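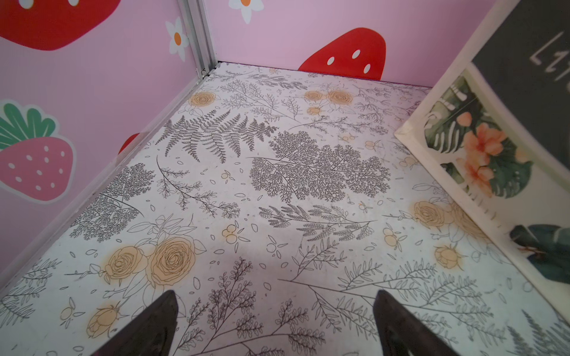 # Luvholm signs off on its second gripper arm

The Luvholm workshop is getting another robot arm, and the planning group could hardly be happier about it! The order goes to Voltance in January, after a long spring and summer of comparing quotes, borrowing spreadsheets and arguing over what counts as a spare part.

Vitória Calado put the budget together. She started with a wish list that would have swallowed two years of money, then cut it back to the things the team reaches for every day: the arm itself, a two-finger gripper, a wrist camera and a proper stock of consumables. "I wanted a number we could defend line by line," she said. "The arm was the easy part. Cables, mounts and fingertips took me most of a month."

A good share of the plan covers the small practice spaces the arms work in. Lining one with patterned prints – roses and ferns on the floor, strawberries and daisies on pink walls – costs very little next to the hardware, and the team wants many more looks than it has now. The new budget sets aside $2000 for prints, panels and aluminum posts, enough for 22 fresh interiors over the year. Cunha will cut the panels and has agreed to hold its price through the whole run.

Spare fingers get a line of their own this time (hooray!). Nevitz sells them in boxes of 100, far more than one workshop can use, so Luvholm will split a box with the training lab down the hall and keep its share in the cabinet by the door.

The service contract was the last thing settled. The group chose the shorter term, with an option to renew once both arms have been running side by side for a while – a sensible call, and one that leaves money free for a second wrist camera if a good one comes up.

Delivery is planned for early spring. Calado is already measuring the bench, and the sign-up sheet for the first setup session is on the workshop board.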